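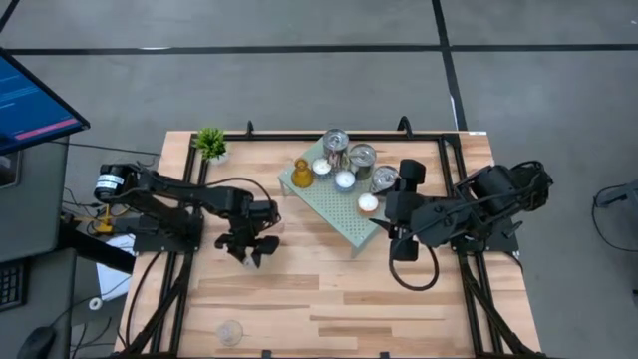 3rd October

Day 7 of learning the accordion. Lindsay Pomare has moved her reading chair to the far end of the house, which I choose to take as a comment on the light. The book from Rawat promises 101 easy tunes. I have now met two of them and neither was easy.

Practiced for 30 minutes after supper. The left hand did oom, the right hand did something in another key, and pah failed to arrive. The dog asked to go out — twice.

There's a beginners' night in Bristton in November. I wrote it on the calendar in pencil, very lightly. Must buy a better strap before then, and possibly a heavier door.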